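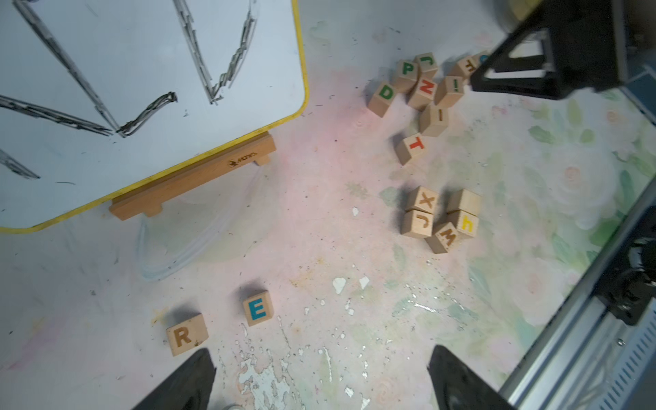

Small whiteboard with yellow border, on a wooden ledge.

4. Setting up listening rooms on a Halau fan board

This section covers listening rooms: threads in which members play the same record at the same time and post as it goes. It assumes that the board is already running and that you have a moderator login. For member accounts, see section 3.

4.1 Before you start

You will need:
the board address and a moderator login
a track list for the record, with running times
a start time, with the time zone written out

The board does not store or stream music. Each member plays their own copy. The room supplies only the clock, the track markers and the thread.

4.2 Creating the room

1. Log in and open Board tools.
2. Select Rooms, then New room.
3. Type a title. Put the band name first and the record second, for example: Zillura, Rankin, full play-through.
4. Under Type, select Timed. An untimed room has no clock and cannot be changed to a timed one later.
5. Enter the start time. The board shows it to each member in their own time zone.
6. Select Save as draft. The room is now visible to moderators only.

Note: Room titles are cut at 79 characters in the thread list. The full title still shows inside the room.

4.3 Adding track markers

Track markers are the headings that appear in the thread when each song begins.

1. Open the draft and select Markers.
2. Enter the first track name and its length in seconds. A song of 5 minutes 46 seconds is entered as 346.
3. Press Enter to move to the next line.
4. Repeat until the list is complete. Include hidden tracks and any silence before them as separate lines.
5. Select Check total. Compare the figure with the running time on the sleeve.

If the two differ by more than a few seconds, the markers will drift. Look first for a reissue with a different mix. The 2000 pressing of Rankin and the later one do not have the same gap after side one, and members should be told in the opening post which of them the room follows.

Caution: Do not edit markers once the clock is running. Posts already made will be moved under the wrong song and have to be put back by hand.

4.4 Opening and closing

1. Open the draft before the start time and select Publish.
2. Post the opening message. State the pressing, the start time and the spoiler rule.
3. At the start time, select Start clock. It does not start by itself.
4. If members report that they are behind, select Hold. The clock stops at the end of the current track.
5. Select Resume when ready.
6. After the last track, leave the room open for late posts, then select Lock.

Note: Each room needs 2 moderators, one for the clock and one for the thread. On the Elano board these are Beathag Gillies and Evander MacBrayne. Requests for a room go to Mhairi Imrie.

4.5 Faults

Clock shows the wrong hour: the member's time zone is not set. Ask them to correct it under Profile and reload.

Markers appear twice: two moderators have both pressed Start clock. Lock the room, delete the second set, unlock.

Room missing from the list: it is still a draft. See 4.4, step 1.

Section last revised 2024-02-22, M. Preda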